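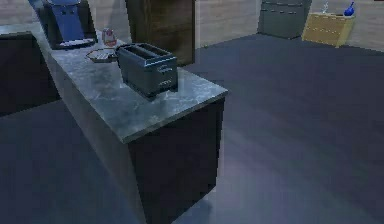 Comparing two grippers in the sim kitchen before I spend real money

Home Arms and Grippers > Simulation and Planning

marblehead_moe
Jul 9, 2021

Hello all, long post, so get yourself a drink first.

I've been going back and forth since January on which gripper to put on my arm. It's come down to the Rustuner parallel jaw and the Drilent three-finger. The club will lend me either one for a weekend, but the drive is long and my spouse has started to notice how many weekends go to this hobby, so I thought I'd do as much as I could in simulation before bothering anybody.

The scene is the kitchen island one. I left the layout as it comes: coffee machine at the far end of the marble, then the little jar with the reddish-pink tint, then the shallow dish, and the toaster nearest the front corner. I like it because it's close to what I want the real arm to do someday, which is tidy a counter while I'm at work. The camera view is the fixed one looking across the island, and I used the same view for both grippers so I'd be fair to them.

I ran 105 tries with each gripper, split evenly between the jar, the dish and the toaster, so 35 apiece. A try counted as good if the thing came up off the counter and stayed up for 3 seconds. Same Kandpal controller settings for both. My results, good tries out of 35:

Rustuner parallel jaw
Jar: 33
Dish: 12
Toaster: 21

Drilent three-finger
Jar: 31
Dish: 24
Toaster: 9

So the three-finger is twice as good on the dish and pretty hopeless on the toaster, and the parallel jaw is the other way round. I went in expecting the Drilent to win everything and I'm a bit deflated, to tell you the truth. Would you buy on numbers like these? And has anyone here had both on a real bench?

slotcar_fan
Oh I love this, thank you for writing it all up! I've had the Rustuner on my bench for two years and your jar number looks right to me. Short round jars are what it was born for. The dish number looks right too, sadly. A low rim gives the jaws hardly anything to close on, and mine mostly ends up pushing plates along the counter until they meet something.

How were you going in on the toaster? From the top, across the narrow way? Or at the ends?

marblehead_moe
Across the narrow way, straight down, with the jaws on the two long sides. The toaster sits at an angle to the counter edge so I had to turn the wrist to match it, and I suspect a fair number of my misses are me being lazy about the wrist angle. The ends are too far apart for either gripper to span.

old_servo
I'm going to be the grump, and I hope you'll forgive me, since you've clearly put the hours in.

I wouldn't buy a toothbrush on those toaster numbers. Whether a boxy dark metal thing with rounded top edges slides out of the jaws depends almost entirely on the friction value and the weight somebody typed in, and my guess is you used whatever was in the file. Real toasters vary a great deal. Some are light enough to lift with two fingers and some feel like they were made from a ship. Change the friction a little and your 21 and your 9 could trade places.

The jar I'd believe. The dish I'd half believe.

marblehead_moe
No forgiveness needed, that's a fair hit. I did use whatever was in the file. I looked just now and the friction is the same for every object on the counter, dish and toaster alike, which does seem a bit generous to somebody.

pinch_and_lift
I'll push back on old_servo a little. The absolute numbers are soup, agreed. But both grippers were run on the same soup. If one does twice as well on the dish under identical settings, that's telling you something about finger shape, and finger shape is the thing you're paying for. I chose between two arms this way a while back and I've been happy with the one I got.

old_servo
Same soup, yes, but the fingers touch it differently. The three-finger makes small rounded contacts and the parallel jaw makes flat ones. Simulators treat flat contacts in all sorts of ways, some of them very kind. I've seen a simulated jaw hold a brick by one corner as if it were glued there. That's a bias toward one gripper, and you can't cancel it out by running both.

pinch_and_lift
Okay, the brick I'll give you. I've seen that with a coffee can.

I'd still rather have the numbers than go by the sales page.

wristcam_wendell_no_more
Camera person chiming in, because there's always one. Moe, are you finding the objects from that fixed view, or reading the positions straight out of the simulator? If you're reading them out, you have perfect eyesight, and I'd expect the dish to get quite a bit harder once you're honest about it. From that side angle the dish is just a thin pale ring on pale gray marble, with a few grayish bits on it, tucked in behind the toaster. I can hardly tell what's on it myself. The toaster is dark on light, so a camera ought to have a much easier time there.

The jar I could see going either way. The color helps, but the see-through part confuses depth cameras terribly. I moved from an Ollby depth camera on a post to one on the wrist for that very reason, and it got better, though it never got good.

marblehead_moe
Perfect eyesight, guilty again. I'm reading the positions out. I hadn't thought about the dish being so pale against the counter, and now I can't stop seeing it.

Would you put the camera on the wrist from the start, or try the fixed one first?

wristcam_wendell_no_more
Fixed one first, if you already own a stand. You'll learn where it fails, and then you'll know what you want the wrist one to look at. Do budget for the cable, though. Mine got wound around the elbow so many times that I gave it its own little spring holder. (My user name is from a swearing-off period, please ignore it, I went back to wrist cameras in a month.)

slotcar_fan
Can I ask the money question? Last time I looked, the Drilent with its mounting plate came to 3,000 at the place I buy from, and the Rustuner was a good deal less. For a dish and a jar that's a lot. You could buy the parallel jaw, print a pair of longer fingertips with a thin lip to get under the rim, and have change left for a whole set of plates to break.

pinch_and_lift
Seconding the lipped fingertips. I made some with a strip of rubber glued on and they were a big help on saucers. You do lose a bit of opening width, so measure your toaster first.

old_servo
Third vote for fingertips, and please note that I've agreed with pinch_and_lift in public.

If you do run it again, Moe, give every object three friction values, low, middle and high, and do the whole batch at each. If the Drilent still wins the dish at all three, I'll come round on the dish. The toaster I'm not budging on until somebody weighs one.

marblehead_moe
You've all been very kind to a person who trusted a default value. My plan for now is to rerun everything at three friction settings, model a lipped fingertip for the Rustuner and add it as a third contender, and then switch off the perfect eyesight and see how bad the dish gets. I'll leave the counter the way it is so the new runs line up with the old ones.

And I've just been to the kitchen and put our toaster on the bathroom scale. It doesn't weigh enough to make the needle move properly, so I'll have to find something smaller.

slotcar_fan
Use the kitchen scale! And shake the crumbs out first, mine had half a bagel in it.

old_servo
Leave the crumbs in. The arm will have to lift those too.

marblehead_moe
Kitchen scale it is, crumbs and all. I'll post the new numbers in this thread when the runs are through, and if anyone has a fingertip file they'd be willing to share, my inbox is open.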